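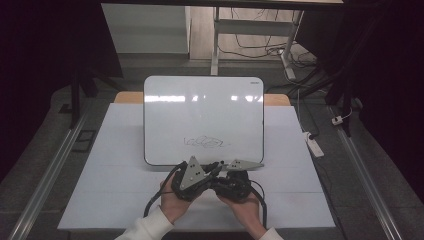

Merle McPhee had been packing orders at Sirstead for 11 years when the company put the first gripper on her bench. She was told on a morning in November, at the end of a shift meeting that was mostly about parking.

"They said it would be learning from us," she says. "I went back to my station and thought, well, learning what? I put things in boxes."

Sirstead ships school and office supplies out of a warehouse with 216 people on the floor. Whiteboards, binders, lamps, paper by the skid. The catalogue runs to 3776 items, and for most of that time every one of them was picked up by somebody's hand.

McPhee now spends half her week in a room off the loading area where staff handle stock using grippers they hold themselves. The recordings are used to train the arms on line 2. She picks up a board, turns it, sets it down, and does it again with the next one.

"A whiteboard is a bad thing to grab," she says. "It's flat, it's slippery, and the corners are round. With my fingers I slide it to the edge of the table and get underneath. The gripper can't feel the edge, so you have to do it with your eyes. The first week I was terrible at it."

The system was supplied by a firm called Nositz. It replaced an older sorter from Notitz, and the two names still get mixed up on the work orders. McPhee says a pallet of spare parts went back to the wrong company in the spring and took a month to come home.

Her hours haven't changed. Her pay went up one grade, which the union had to ask for twice. What she notices most is her shoulders. Line 2 used to mean lifting cartons from knee height all day, and the arms do most of that now.

"I'm not going to pretend I miss it. I was taking pills to sleep."

Her wrists are another matter. The gripper is heavier than it looks and the cable pulls to one side, so she works in blocks of 40 minutes and then goes back to the floor. She asked for a shorter block. The answer was that they would look at it, and she is still waiting.

There were 5 packers on line 2 when she started training the arms. Two are left. The others moved to returns or took the package, and one of them, a friend, doesn't talk to her much these days.

"She thinks I taught it her job. And I did, partly. I don't have a good answer for her -- somebody was going to be in that room, and I'd rather it was a person who knew how the stuff gets packed."

She has asked the company to put in writing that people who do the recording will be first in line for the technician jobs. A draft has gone around under the name of the Chukwu agreement, after the building where the talks were held. It covers retraining hours but says nothing yet about who gets picked.

McPhee is 58 and plans to work until she is 63. She has signed up for the electrical safety course that starts after the Christmas rush.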